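Transcription notes on the Stirnden burial register, death entries and newspaper notices, for anyone else working the same families. Thread.

The register has 2,548 entries. Columns are name, age, date of death, date of burial, plot, officiant. Cause of death is blank until the second volume.

Age is age at last birthday. Infants under a year are in months, with a small "m" that the old typed index dropped. If the index gives you a Prantl aged 9, check the page scan before you build a generation on it.

Notices and register disagree on dates more often than I expected. The paper printed the funeral date first, and the index picked that up as the death date. Typical gap is 2 days.
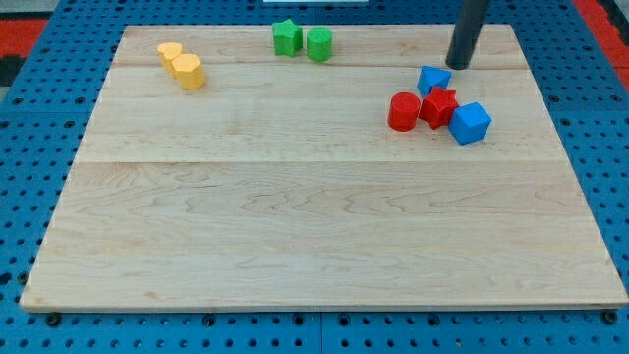

Last changed: 01/05/2026

Maiden names: the notices put them in parentheses, the register puts them after a comma. Liesl Baumgartner and "Liesl Grabner, Baumgartner" are one person – same plot, same burial date. I have merged them and kept both spellings searchable.

Survivor lists are useful but not complete. A child missing from the list may have died earlier, or the family may have paid by the line. I don't mark anyone as deceased on that basis alone.

Plot numbers above 100 are in the new section. The numbering restarts on the north side, so cite section and plot together.

Corrections so far from Heidrun Brunner and Gion Kofler, both entered with initials in the notes column. Send others with a page number, please.

Next batch is the March burials from volume two.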